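How I Sort Metal Hardware Before a Build (and Stop Losing the Brackets)

So I finally got the Jostero shelving kit I'd been eyeing since May, and like every kit I've ever bought, it came as one heavy carton of metal with the parts nested inside each other in whatever way made the box smallest. I used to just tip it all out and start bolting. Then I'd spend the evening on my knees looking for one bracket that had been under my leg the whole time.

I lay everything out first now. It takes me 30 minutes for a kit this size and I kind of love doing it (put the radio on, get a coffee, you'll see).

What you need

A big sheet of plain white paper or a white tabletop
A plastic bin or two, any color that isn't gray
Painter's tape and a marker
Thin work gloves
The parts list from the kit

About the white background - silver parts vanish on concrete, and they're not much better on a patterned rug. On white you get a nice crisp edge and a little shadow, and the small dark bits jump right out at you. I buy the end rolls of paper from Drestari, the packing supply place near me, and tape the corners down so they don't curl up when I lean over.

Step 1. Take the long pieces out first

Rails and long strips go down before anything else because they eat up the most space. I point them all the same way and let them sit close together at one side of the sheet. They don't have to be perfect! You just want to see at a glance that they're the same kind of part. If two look alike, hold them back to back and check that the holes line up. My last kit, a Memham, had rails in two lengths that were only 6 mm apart, and I found that out with half the frame standing.

Step 2. Give the brackets their own area

Flat perforated brackets love to hide under rails. I set them side by side with a good bit of empty paper around them. Anything small and black gets its own spot too, well away from the silver, so it can't get swept up with the rest.

Step 3. Put the folded pieces in a bin

Sheet-metal parts with bent edges don't stack well and they scratch whatever they slide across, so I like a bin for those. Mine is blue plastic and I keep it up on a shelf, out of the way of my elbows. Lower each piece in and let go once it's touching the bottom. Dropping them dings the corners, and a dinged corner won't sit flush later. 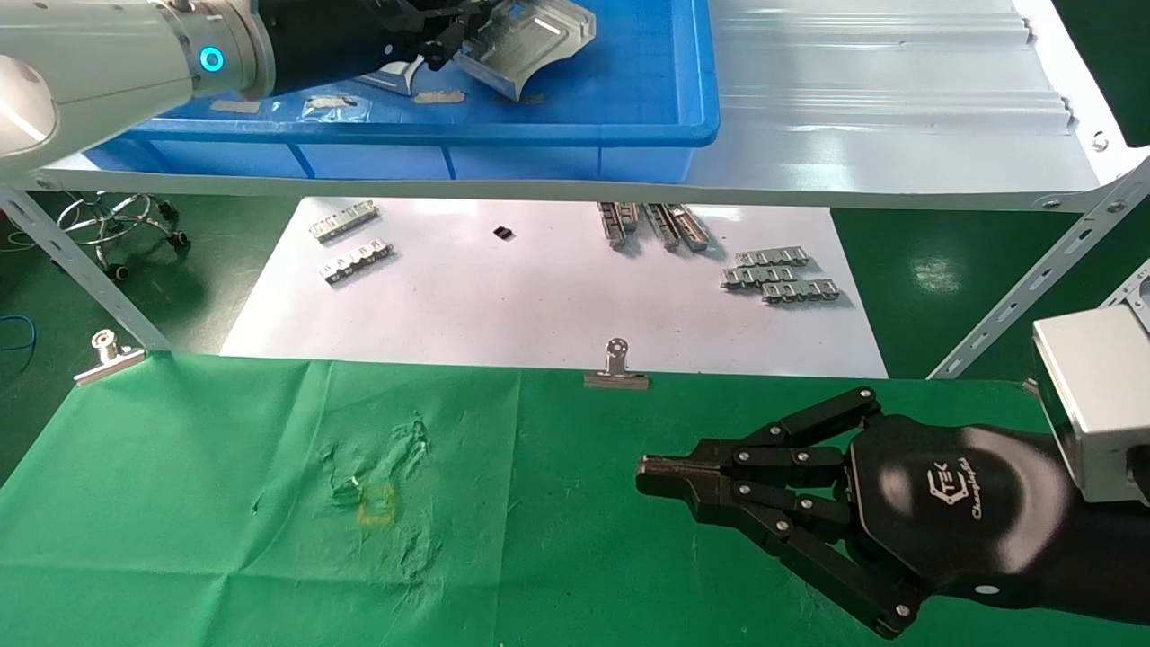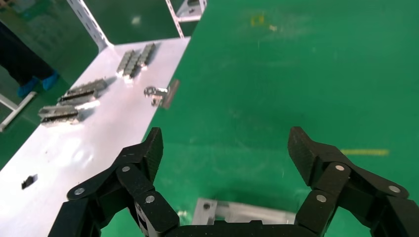
I got an email from a reader after my last hardware post saying that white paper is fine for a one-night job, but if the parts are going to sit out all week you should use a wipeable surface, because oily rails soak right through and leave the sheet stuck to whatever's under it. Good point, and I've had that happen with a Tichý kit that came practically dripping. If yours feel greasy, wipe them down with a rag before they go on the paper, or skip the paper and go straight to a tabletop you can clean.

Step 4. Check against the list

Go group by group with the parts list and tick things off in pen. Do the screws last. My kit listed 8 bags of them, and I leave those sealed until the step that calls for them. If a part is missing, write its number on a piece of tape and stick it in the empty spot where it should be. I was short one plate, number 253, and having the number right there made the call to the store a lot shorter.

Step 5. Walk the floor

Before you pick up a wrench, crouch down and look across the floor from low down. Flat plates are the worst for this. They slide off an edge, land face down and just lie there looking like floor. A flashlight held sideways helps a lot if the room's dim.

After that you can start building. I work from the far side of the sheet toward me so I'm not reaching over loose parts with a wrench in my hand, and I leave the bin for the end, when the uprights are standing and there's something to screw the folded pieces to.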